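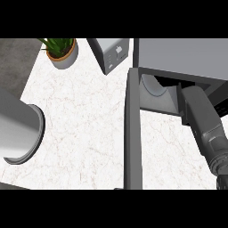
Why does hard water leave a dull ring on polished marble?
The ring is usually two faults in one place: a film of scale left by evaporation, and a shallow etch where something acidic has met the stone.

The two are easily confused and need opposite treatment. Scale sits on top of the surface and can be felt with a fingernail. An etch lies below it and cannot be wiped away. Marble is mostly calcium carbonate, the same mineral that makes up kettle fur, so any descaler strong enough to shift the deposit will also attack the worktop.

Osvaldo Lombardi has run the stone bench at Rutherford for 17 years and sees the result of this mistake most weeks. A customer finds a faint white ring, applies vinegar, and returns to a larger grey patch with no reflection in it. "The ring would have come off with a blade," he says. "The patch needs three grades of abrasive."

His method for scale is mechanical. A new single-edged razor blade is held nearly flat and pushed in one direction over stone wetted with plain water and a drop of neutral soap. Worn blades are thrown out, as a nick in the edge will leave a line. The area is then rinsed and dried with a cotton cloth.

Etching is a matter of depth. Light marks respond to a polishing powder worked with a damp felt pad for 10 minutes — longer on dense stone. Deeper ones have to be ground back, and the repair must be feathered well beyond the mark or it will show as a hollow under a low lamp.

Sealers are often sold as the answer to both. They slow the passage of oil and wine into the pores, but they do not stop acid reacting with the face of the stone. Justema, a small supplier of finishing compounds, now prints this on its tins after a run of complaints in May.

A honed finish hides etching better than a polished one, and Lombardi fits it in kitchens where lemons are cut daily. It does stain a little sooner. For households that want the shine, he suggests a board under anything acidic and a dry cloth kept by the tap.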